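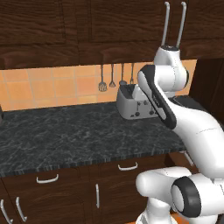 집밥 가계부 중간 정리

2018년 3월 24일

작년 초부터 저녁을 집에서 해 먹고 재료비를 따로 적고 있다. 이번 달로 13개월째다. 중간에 한 번 정리해 두려고 했는데 계속 미루다가 오늘 오전에 엑셀로 옮겼다. 항목이 모두 1,245줄이었다. 옮기는 데 시간이 꽤 걸렸고, 같은 물건을 그때그때 다르게 적어 놓은 것을 고치는 일이 제일 귀찮았다. 대파를 파, 대파, 파 한 단, 이렇게 세 가지로 적어 놨다.

시작한 계기는 별것 없다. 재작년 연말에 카드 명세서를 보다가 배달 음식 값이 관리비보다 많은 달이 있는 걸 알았다. 퇴근하면 씻고 앉아서 전화부터 거는 생활을 몇 년 했으니 그럴 만했다. 외식을 끊겠다고 마음먹은 것은 아니고, 평일 저녁만 집에서 먹자고 정했다. 주말은 규칙이 없다. 점심은 회사 식당에서 먹으니까 계산에서 뺐다.

기록은 처음 두 달은 공책에 했고 그 뒤로는 Skovitz라는 앱을 썼다. 기능이 많지 않다. 날짜, 품목, 금액, 메모 네 칸이 전부인데 나한테는 그 정도가 맞았다. 불편한 점은 품목 이름을 한꺼번에 바꾸는 기능이 없다는 것이다. 대파 문제도 그래서 생겼다. 내보내기는 잘 된다.

결과부터 쓰면 평일 저녁 한 끼 재료비가 평균 3,115원 나왔다. 쌀과 양념까지 넣은 금액이고 가스비와 전기 요금은 넣지 않았다. 간장이나 참기름처럼 오래 쓰는 것은 산 달에 전부 올렸다. 나눠서 계산하는 게 맞겠지만 거기까지 할 생각은 없다. 김치는 본가에서 가져다 먹는다. 이걸 사 먹었으면 평균이 더 올라갔을 것이다. 그러니 이 숫자를 다른 집과 비교하는 건 큰 의미가 없고, 나는 내 작년 봄과 올봄을 비교하는 데만 쓴다.

돈이 많이 나간 달은 작년 5월이다. 의욕이 제일 넘칠 때였고, 요리책을 두 권 사서 거기 나오는 재료를 다 갖추려고 했다. 한 번 쓰고 남은 향신료가 아직도 찬장 안쪽에 있다. 피시소스는 결국 반도 못 쓰고 버렸다. 그때 적은 메모를 보니 '다음 주에 또 해 먹을 것'이라고 되어 있는데 다음 주 기록에는 된장찌개만 네 번 나온다.

반대로 돈이 적게 든 달은 11월과 12월이다. 무와 배추가 쌌고, 국을 한 번 끓이면 이틀을 먹었다. 뭇국은 질리지 않아서 좋다. 소고기 넣고 끓인 날도 있고 멸치 육수에 들깻가루만 푼 날도 있는데, 나는 들깨 쪽을 더 자주 해 먹었다.

장은 주로 동네 Gornovow 마트에서 본다. 집에서 걸어서 갈 수 있고 저녁 여덟 시가 넘으면 채소 코너에서 할인 스티커를 붙인다. 시금치나 상추는 이 시간에 사면 그날 먹어야 한다. 버섯은 하루 이틀 더 가니까 할인 때 사도 괜찮았다. 두부는 할인 폭이 크지 않아서 그냥 날짜 넉넉한 것을 산다. 처음에는 대형 마트에 차를 타고 가서 일주일 치를 샀는데, 많이 사면 많이 버렸다. 버린 것도 메모에 적어 뒀더니 작년 상반기에 제일 많이 버린 것은 애호박과 콩나물이었다. 콩나물은 한 봉지가 혼자 먹기에는 많다. 지금은 사 온 날 절반은 국을 끓이고 절반은 데쳐서 무친다. 이렇게 바꾼 다음부터는 버린 기록이 없다.

통조림은 몇 가지 먹어 보고 Kornari 토마토로 정착했다. 한 캔이 400그램이라 파스타 2인분에 딱 맞는다. 오늘 저녁으로 먹고 나머지는 다음 날 소스에 물을 조금 더 넣고 밥을 볶는다. 껍질을 벗긴 통토마토와 다진 것이 있는데 값은 같고, 나는 손으로 으깨는 게 귀찮지 않아서 통토마토를 산다. 다진 것은 조금 더 묽다. 신맛이 강한 편이라 양파를 오래 볶아서 넣는다. 설탕을 넣으라는 사람도 있던데 양파로 충분했다.

도구는 거의 늘리지 않았다. 새로 산 것 중에 값이 나가는 것은 Wuyts 냄비 하나다. 바닥이 두껍고 뚜껑이 무거운 냄비인데, 밥도 하고 국도 끓이고 고구마도 여기에 찐다. 전기밥솥이 작년 여름에 고장 났을 때 고치지 않고 이 냄비로 밥을 하기 시작했다. 불린 쌀 기준으로 쌀과 물을 같은 양으로 넣고, 센 불에서 끓기 시작하면 제일 약한 불로 줄여서 12분, 불을 끄고 10분 둔다. 처음 일주일은 바닥을 태웠다. 지금은 누룽지가 얇게 생기는 정도로 된다. 보온이 안 되니까 남은 밥은 바로 한 그릇씩 담아서 얼린다. 보온밥솥에 오래 둔 밥보다 얼렸다가 데운 밥이 낫다.

자주 해 먹은 메뉴도 세어 봤다. 1위는 된장찌개, 2위는 달걀볶음밥, 3위가 토마토 파스타였다. 카레가 3위 안에 들 줄 알았는데 5위였다. 카레는 한 번 하면 사흘을 먹으니까 기록상으로는 한 번인 경우가 많다. 먹은 날 기준으로 하면 순위가 달라질 텐데, 그렇게 적지 않아서 지금은 알 방법이 없다. 다음부터는 남은 음식을 먹은 날도 금액을 0원으로 해서 한 줄 적기로 했다.

생선은 거의 못 해 먹었다. 냄새 때문에 창문을 열어야 하는데 겨울에는 그게 싫었다. 고등어를 종이 포일에 싸서 프라이팬에 구우면 좀 낫긴 하다. 그래도 다음 날 아침까지 냄새가 남는다. 날이 풀렸으니 다음 달에는 두세 번 해 볼 생각이다. 삼치도 괜찮다고 해서 사 볼까 한다.

평일 저녁을 전부 지킨 것은 아니다. 야근한 날은 회사 근처에서 먹었고, 몸살이 났던 주에는 죽을 시켜 먹었다. 그런 날은 칸을 비워 뒀고 평균 계산에서도 뺐다. 빈칸이 제일 많은 달은 작년 9월이었다. 회사 일이 몰린 때라 기억이 난다. 그달에는 냉동실에 얼려 둔 밥도 다 먹지 못했다.

체중은 거의 그대로다. 집밥을 먹으면 빠진다는 말을 들었는데 나는 밥을 많이 먹는 편이라 그런지 변화가 없었다. 대신 밤에 물을 덜 찾는다. 배달 음식을 먹던 때에는 자다가 한 번씩 깨서 물을 마셨다.

시간은 생각보다 많이 들지 않는다. 재료 꺼내서 상에 올릴 때까지 30분을 넘기지 않으려고 하고, 넘길 것 같은 메뉴는 주말로 미룬다. 설거지는 먹고 바로 한다. 하루라도 미루면 다음 날 저녁을 하기 싫어져서 이건 꽤 엄격하게 지키고 있다. 마늘은 주말에 한 통 다져서 얼려 두고, 파도 썰어서 얼린다. 얼린 파는 국에는 괜찮고 볶음에는 물이 나온다. 볶음용으로 두 뿌리 정도는 키친타월에 싸서 냉장실에 둔다.

앞으로 바꿀 것은 품목 이름을 통일하는 것, 그리고 외식비도 같은 앱에 적는 것이다. 지금은 외식비가 카드 앱에 따로 있어서 한눈에 비교가 안 된다. 주말에 얼마를 쓰는지 정확히 모른다는 뜻인데, 대충 짐작은 가고 별로 적고 싶지 않은 금액일 것 같다. 일단 4월 한 달만 적어 보려고 한다.

엑셀 양식은 정리가 끝나면 올리겠다. 수식이라고 해 봐야 월별 합계와 평균뿐이다. 오늘 저녁은 냉장고에 남은 봄동을 무쳐서 먹을 예정이다.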